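Notes for Monday talk: showing a robot arm a task by hand and by remote control

Slide 1. Say who we are. The Sallulis project looks at one question: how much does it matter how you show the robot what to do? Two methods, same arm, same task. Keep this under a minute.

Slide 2. The task. Table assembly, all white plastic parts on a black table. Blocks go upright in a tray, legs first. People underrate this one. A small error in angle at the start is a big error at the top of the part.

Slide 3. By hand. The operator holds the arm near the wrist and moves it through the job. New people get useful demos the first morning. Downside: your own arm and shoulder end up in the camera view, and you push harder than you think you do. We recorded 400 demos this way.

Slide 4. By remote control. The operator stands back with the Drundar controller and watches the table. Slower to learn. No feel for contact unless you add it, and we did not. The recordings are cleaner, and the cameras see what they will see later when the policy runs. 432 demos.

Pause for questions, but hold anything about Fallex until the end.

Slide 5. Training. Mention the Bozsik software once and move on. Both sets cut to the same length, same settings. Total across all tasks is 2,363 demos, so the assembly set is a small part of it.

Slide 6. Three stills, leave them up while talking.

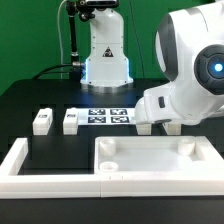
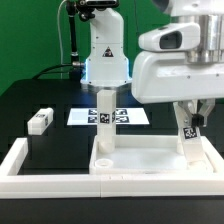

Markers are on the blocks and on the flat sheet in all three.

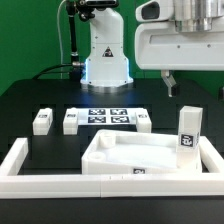 Next point is where demos go bad. Operators hesitate just before letting go of a part, and the robot learns the hesitation. We threw out 21 demos for long pauses. Tell them to decide on a cutoff before recording starts.

Second point: change the starting positions between demos. We did this late and had to redo a week in May.

Slide 7. What we would do again. Start people by hand for a day, then switch to remote. Same operator for a whole session. Write down who recorded what.

Fallex questions go here. If short on time, skip slide 8.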